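Tatwood Guided Visualisation Course – Frequently Asked Questions

Last updated Sep 13, 2023

What does the course consist of?
There are 14 recorded sessions. Each one lasts 26 minutes and deals with a single technique, such as breath counting, mental rehearsal or the written intention. The sessions are numbered and should be taken in order.

Do I need any experience of meditation?
No. Session 1 covers posture and breathing. Members who have completed the Galledow foundation level may start at session 3.

How often should I practise?
Once a day. Two sessions in one day are permitted, but leave a gap of three hours between them.

Can I eat beforehand?
A light snack is fine. Avoid a full meal in the hour before a session.
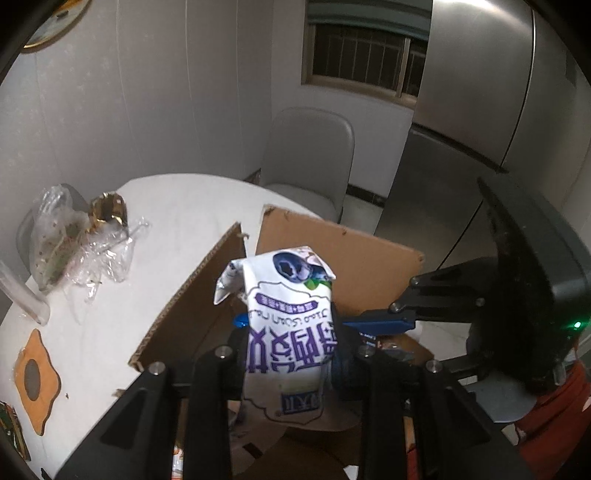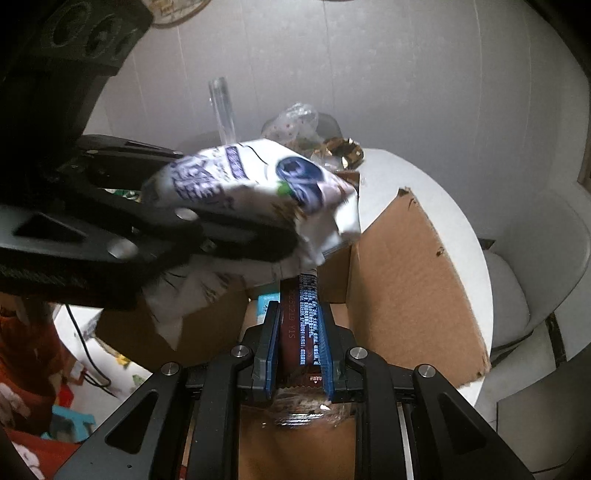
How should I word an intention?
Use the present tense and one sentence. State the result and leave out the method. Intentions containing "not" or "never" should be reworded before session 4, where the wording is fixed for the rest of the course.

May I change my intention part-way through?
Yes, but go back to session 4 and continue from there. Your earlier notes stay in the journal.

Which devices are supported?
Sessions play in any current browser or in the Pulteo player. Downloads need 522 MB of free space. Progress is stored on your account – it is not lost if you change device.

Who records the sessions?
Simão Leitão wrote and reads all of them. The background music is by Ruangrit and can be switched off under Settings, Audio.

Is this a treatment for anxiety or depression?
No. The course makes no medical claims. If you are under the care of a doctor, ask them before you enrol.

When is the next group intake?
January. Individual access can be started at any time.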